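Returns handling: two gripper cells going in, what happens to the inspection and repack jobs?

Posted in Warehouse and Light Industrial, Workplace Automation
Asked by Roya Akbari, August 29, 2021

I run the returns floor for a company that sells backpacks and sling bags online. Everything that comes back passes through my area: open the carton, check the bag, pull every zipper, tighten and release the cords, look for stains, repack or reject. We handle 3745 returned bags in a normal month. All of it is done by hand, on one shift, by people who have mostly been here for years.

Management has signed for five Bravach cells, two of which arrive in November. The supplier's plan is that the cells take over lifting bags out of the cartons, orienting them, and presenting them to an inspector. Later on the cells are supposed to do the repacking as well. The inspector stays, according to the plan, but works from a fixed station with a screen.

My concerns are practical. The job descriptions on my floor are written around handling the bag. Pay grades are tied to them. If the handling goes away, I need to know what remains, what should be trained, and what I should ask for before the cells are bolted down. I would like to hear from people who have been through this with soft goods. Advice from automotive or bottling has not transferred well so far.

Two further details. The cartons are a mixed stream, so adjacent bags are rarely the same model. And the rejection rate is decided by the inspector's feel for the material as much as by what can be seen.

Béla Sárközi
Replied, marked helpful by 5 readers

I was shift lead at Nemdale when we put in two cells for small luggage and bags. Some of this will apply and some will not, depending on how much of the work your supplier has tried with your own products.

Soft bags are a poor match for the throughput figures in a brochure. A carton of rigid parts presents the same surfaces each time. A bag arrives folded, with the straps wherever the customer left them. A cord loop or a zipper pull can end up under the jaw, and the cell then either drops the item or holds it in a way that hides the panel you need to inspect. Ask for acceptance tests on your actual returns, taken from the stream in the order they arrive. Do not accept a test on new stock.

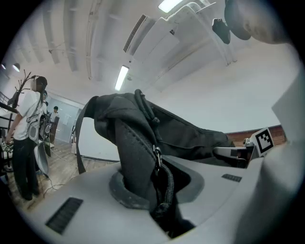 Does the inspector's job get easier once a machine presents the bag?

Physically it does, and mentally it gets harder. Our inspectors stopped bending into cartons, and shoulder complaints went down within the first months. On the other side, the pace was set by the cell, and the small pauses that used to come with reaching for the next carton disappeared. We had to put them back as scheduled breaks. Put the pacing rule in writing before commissioning: the inspector releases the next item, and the cell waits.

On touch: insist that the inspector can take the bag out of the presenting position at any time without causing a fault. In the first version at our site, removing a bag by hand stopped the cell and logged an operator error. People quit touching the bags, and worn linings and sticking zippers went through to stock. The supplier changed the logic when we showed them the customer complaints. It took longer than it should have.

Job descriptions were rewritten at our site as follows, and I think the split holds up.

Inspector: judges condition, releases items, records the reason for every rejection in one of the agreed codes. Same grade as before, or one above.

Cell attendant: clears misgrips, feeds cartons, swaps finger pads, does the daily checks. One grade above the former handling job. This was the argument that took the longest, and I would start it now.

Exceptions: anything the cell has refused twice goes to a manual bench. Keep that bench. Ours was removed from the layout drawing to save floor space and had to be restored later, on a worse spot next to the loading door.

Training for attendants was 80 hours, split between supplier material and time on our own cells. The supplier part was weak on straps and cords, so our own people wrote a supplement with the bag models that gave trouble. Pay them for that writing time. It is skilled work, and it ended up being the document everyone used.

Leonilde Rebelo
Replied

Agree with most of the above, with one correction and one addition.

The correction concerns grades. Putting attendants above inspectors causes trouble if the inspectors are the ones with the longest service. At Sesum we rotated both roles, two hours at a time, with a single grade for everyone who had passed both checks. Rotation also solved part of the pacing problem. It does mean training everyone, including people who would prefer not to clear faults. A few stayed on the manual bench by choice and kept their former grade.

The addition is about data. Every gripper cell logs cycle times, and the log carries the login of the person at the station. Someone upstairs will find it. Agree in advance who may read it and for what purpose. Our agreement says it may be used for maintenance and layout decisions, and individual records are removed after the monthly fault review. Before that agreement existed, a supervisor used the log in an appraisal – the grievance took most of a winter to settle.

Also ask what happens to start-up time. Ours went from switching on the lights to a calibration routine, and for a while it was treated as unpaid.

Eduard Slanina
Replied

We have Vincze cells, different make, so take this for what it is worth. Tell your people early. We told ours two weeks before and lost three good ones. Don't know about the pay grades, HR did that part.

Roya Akbari
Comment on the reply by Béla Sárközi

Thank you. The layout drawing I was sent has no manual bench on it. I have asked for it to be added and for the release button to be on the inspector's side. Do you recall how many rejection codes you ended up with? We use free text at present.

Béla Sárközi
Comment

We began with too many and cut them down after the first quarter. Keep one code for "other" with a text field, and read that field every week. New codes should come from there. Stitching, zipper, cord or strap, lining, stain and odor cover most bags. Odor can only be judged by a person, so make sure it appears on the station screen and is not buried in a submenu.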